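Print | E-mail this page

We use cookies to remember your settings. OK | Manage

# Flundlow chair set: README and fault notes

I look after the two-arm assembly recordings at Filtia, and this card covers the chair job, mostly the bit that went wrong. If you only want the clean runs, skip to the list at the bottom.
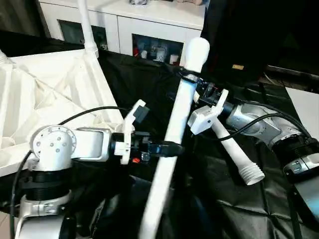
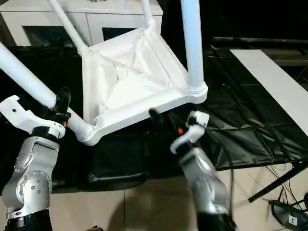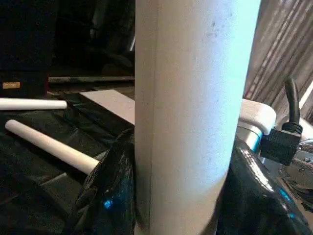
There are 116 runs in the set and 22 of them have the fault. What happens is that one gripper carries on squeezing after the leg is seated, the other arm reads that as a push and shoves back, and the two of them just wind each other up until something slips!

I spent ages blaming the force limits (sorry, Ah-rin Ki, you did tell me). The real culprit was a stale grip reading – the left arm was acting on a value 300 ms old. It's worst on the long parts, where a small twist at one end turns into a big swing at the other.

Safety bit, please read: on 2 runs the stop button was pressed and the fingers stayed shut. Don't reach in to free a part by hand. Cut the power at the wall first.

## What's in here

- `runs/` – everything, faults included
- `faults.csv` – run number, which arm, when it started
- `clean.txt` – runs without the fault

Force readings from Wednesday are missing, I overwrote them. The fix is in the Han branch and hasn't been tried on the Sellex rig yet.

Print | E-mail this page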